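ホーム | 作業ノート | 物件メモ | 測定機材 | 連絡先

作業ノート 7月 プレトデール棟2階の面積実測と床衝撃音

午前9時すぎに現地入り。Pletdaleの2階、区画B。募集図面では300平米となっている区画で、先月Felistaが測ったときは299だった。1平米くらいどうでもいいと思うのは借りたことのない人で、賃料は平米単価で決まるし、共用部の按分もそこに乗ってくる。オーナー側のKun管理からは「四捨五入の範囲では」という返事が来ている。299を四捨五入して300になる桁を教えてほしい。

差の出どころは見当がついている。南側の柱型だ。壁芯で取るか内法で取るかの話に加えて、図面には配管スペースが一つ描かれていない。竣工後に足したらしく、点検口のラベルだけが妙に新しい。レーザー距離計で三回ずつ測り、南面の内法はそろったが、北西の角だけ毎回違う値になった。原因は巾木に当てていた私の手元。巾木を避けて腰の高さで取り直したら落ち着いた。先月のノートに「巾木に当てるな」と自分の字で書いてあるのを、昼に発見。

Felistaへ:北西の角の値は二段目の表のほうを使うこと。一段目は戒めとして残してある。

昼食後、床。ここの売りは「静音床システム」で、パンフレットには上階の足音が気にならないと書いてある。気にならないかどうかは借りる人の性格にもよるので、こちらはいつもどおりタッピングマシンを3階に置き、2階で受けた。音源4点、受音4点。3階のテナントが休みの日を狙ったつもりが、給湯室で冷蔵庫が唸っていた。電源を抜いていいかKunに電話したところ、折り返しますと言われ、折り返しはなかった。抜かずに暗騒音として記録。あとで補正する。 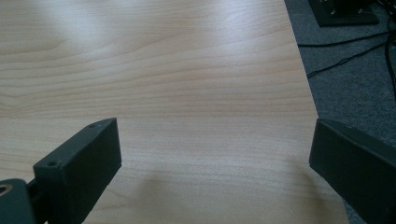

結果は、数字だけ見れば悪くない。中央の二点は静かで、パンフレットの文句も大目に見てよい。問題は窓際で、低い帯域がはっきり持ち上がる。二重床の端部が壁に触れているのではないかと疑っている。縁切りの隙間にコーキングを詰めてしまう施工はよくあって、見た目はきれいになり、音はきれいに伝わる。タイルカーペットを一枚めくって端を見たかったが、原状変更にあたるので許可待ち。許可の申請書式が二種類あり、両方に「もう一方の書式を添付のこと」とある。

Barbaraの意見は違って、窓際の持ち上がりは床よりサッシ下の空調ダクトを疑えとのこと。去年Asoのビルで同じような山が出て、床を三日疑った末にダクトの吊り金具だった、という話を電話で二度聞かされた。二度目は一度目より床を疑った日数が増えていた。とはいえ筋は通るので、次回は空調を止めた状態でも測る。止める権限は、言うまでもなくKunにある。

ついでにエレベーター。募集資料では寝台が載る仕様とあり、入居候補のクリニックがいちばん気にしている点。扉の有効幅、かごの奥行きとも資料どおりで、今日唯一もめなかった項目。ただし2階ホールから区画Bへ行く廊下に消火器の箱が出っ張っていて、寝台を回すには切り返しがいる。エレベーターは合格、廊下は追試。箱の移設が可能かどうか、消防の確認も含めて先方に質問を出す。

入居候補のPlunimariは歯科と検査室を一つの区画に入れたいそうで、電源容量と給排水の位置を別紙で聞いてきた。別紙の質問は42項目あった。うち半分は図面を見れば答えられるが、残りはその図面が正しければという条件つきになる。配管スペースの件があるので、給排水の立管位置は現物で確認するまで回答を保留。急かされたら、保留の理由として点検口のラベルの写しを送る。

床荷重も聞かれている。図面の特記に400とだけあって、単位がない。キログラム毎平米のつもりだろうと思うし、たぶんそうなのだが、検査機器を載せる相手に「たぶん」とは書けない。構造計算書の該当ページをKunに請求。これで請求中の書類は四件目。

夕方、機材を撤収。三脚の脚を一本、3階に忘れて戻った。階段を上がる自分の足音が2階でどう聞こえるかは、測っていない。

残作業
・面積表の清書。壁芯と内法を別の列に。柱型の控除は注記つき
・冷蔵庫分の暗騒音補正
・空調停止時の再測定、日程はBarbaraと調整
・タイルカーペットの件、申請書は両方出す
・距離計の電池。目盛りが一つしか残っていない
・廊下の箱の位置を平面図に描き込み、Plunimariにも写しを送る

追記:帰りがけにKunから着信。冷蔵庫は抜いてよいとのこと。

最近のメモ
・Aso棟 空調ダクト吊り金具の交換後測定
・壁芯と内法の換算、区画別の一覧
・タッピングマシンの校正記録
・Pletdale 1階 共用部の按分に関する質問と回答
・点検口の鍵の返却先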